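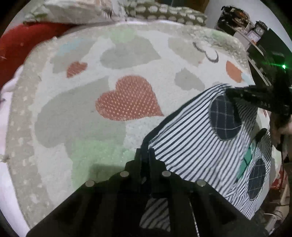
**Call for participants: household wash and wear trial**

The Peluvitz textile testing group is recruiting 40 households for a trial of how ordinary clothing and bed linen change under home laundering. The trial opens in June and runs for six months. Households wash as they normally do, keep a log, and return a set of marked fabric swatches at fixed intervals. The swatches are measured at our laboratory on Baltari Street.

Laboratory wear tests use standard loads, standard water and a standard detergent dose. Home washing has none of these. Loads are mixed, drums are overfilled or half empty, and the same cycle is used for a school sweater and a bath mat. Our earlier work, the Sketo pilot, collected 193 usable wash records and found more variation between households than between machine models. The sample was too small to separate the effect of drying from the effect of washing. The present trial is designed to do that.

## Who can take part

A household may apply if it meets all of the following conditions:

- At least one child under ten lives at the address full time.
- There is a working washing machine in the home. Shared basement laundry rooms are not eligible for this round.
- Clothing is washed at home at least twice a week.
- One adult agrees to act as log keeper for the whole period.
- No move is planned before the end of the trial.

A dryer is not required. We are looking for a mix of households that tumble dry, line dry and do both, and the application form asks which applies. Households that send shirts or bedding to an outside laundry can still apply, provided those items are left out of the log.

People employed in detergent manufacturing or appliance sales are excluded, as are households that took part in the Sketo pilot.

## What you will be asked to do

Each household receives a kit at the start. It contains the swatches, a hanging scale, water hardness strips, log sheets and prepaid return envelopes. The swatches come in four fabrics: plain cotton sheeting, cotton jersey, a wool-blend knit and a yarn-dyed stripe in cotton twill. They are hemmed and labeled. One swatch of each fabric goes into the wash with a normal load and is dried with that load. It must not be ironed.

For every load that includes swatches, the log keeper records:

1. the start time of the cycle
2. the program and temperature selected
3. the weight of the dry load, read from the hanging scale
4. the type and dose of detergent, and any softener or stain remover
5. the spin speed, if the machine shows it
6. how the load was dried and for how long

An entry takes a few minutes. Please do not change your habits to suit the form. A load washed at the wrong temperature by mistake is still a valid record and should be entered as it was run.

Swatches are mailed back monthly. A fresh set is sent only if one is lost or badly damaged. Lost swatches do not end your participation, but the loss should be reported on the next log sheet, with the approximate cycle if known.

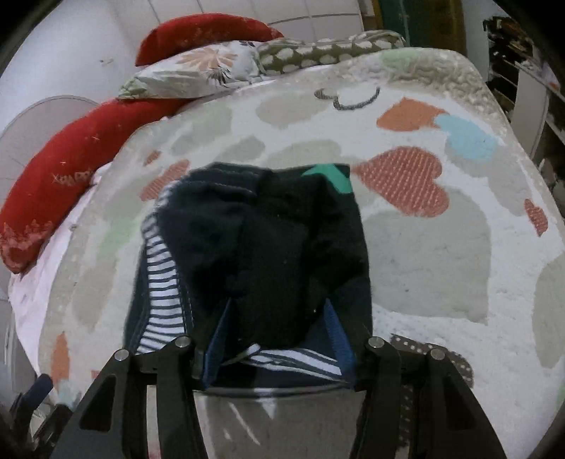 **Do we have to supply any of our own clothes?**
Only if you choose the garment option described in the next section. The main trial uses our swatches and nothing else, and your own laundry is never collected or inspected.

## Garment option

Up to half of the households may also enroll children's garments of their own. An enrolled garment is measured at the start, at the midpoint and at the end of the trial. Suitable items are pants, sweaters, pajamas and school polo shirts in regular use. Secondhand garments are welcome and form a separate group in the analysis. Costumes, waterproof outerwear and anything with a heated or electronic part cannot be enrolled.

Measurements cover length, width, seam twist, color change and surface pilling. Reinforced areas such as knees and elbows are assessed separately from the surrounding fabric. Repairs made during the trial are allowed. Note the date, the thread or patch material if you know it, and whether the repair was done by hand or machine.

Garments are dropped off in the morning and can be picked up the same day after 4 p.m. The methods are non-destructive. A garment that is outgrown before the end may be withdrawn, and its measurements up to that point are kept.

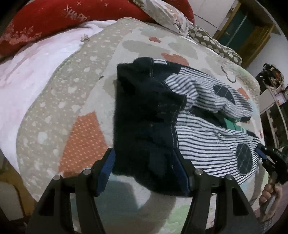 *Peluvitz Bulletin, Issue 6*

## Payment and data

Households are paid in two parts, the first after the midpoint return and the second after the final return. Households in the garment option receive an additional payment per enrolled item. The kit scale may be kept. Current rates are listed on the application form.

Log sheets are stored under a household code. The list that links codes to addresses is held by the trial office and destroyed when the last payment has cleared. Published tables will report groups of households only. You may leave the trial at any point without giving a reason. If you leave before the midpoint return, no payment is due, and we ask that the kit be mailed back.

The trial is funded by the Salameh Fund for Consumer Research. The fund has no access to the logs and no say in what is published. Detergent is not supplied, and no brand will be recommended to participants.

## Selection

Applications are sorted by machine type, drying method, water supply area and number of people in the home. Places are then filled so that each group is represented. A complete application does not guarantee a place. Households not selected in the first round are put on a reserve list unless they ask to be removed.

Selected households attend one briefing at Baltari Street, offered at 10 a.m. and again at 6 p.m. It lasts nearly an hour and covers use of the scale, reading the hardness strips and filling in the log. Children may come along. Log keepers who cannot attend in person can arrange a phone briefing.

## How to apply

Application forms are available at the front desk or by mail on request. Please state the make and model of your washing machine as printed on the rating plate, which is usually inside the door rim or on the back panel. Forms without a model number will be returned.

Questions on eligibility and payment go to Lina Semaan, trial coordinator. Questions on measurement methods or the garment option go to Lama Qudah, laboratory lead. Both can be reached through the trial office – leave a daytime phone number and the best hours to call.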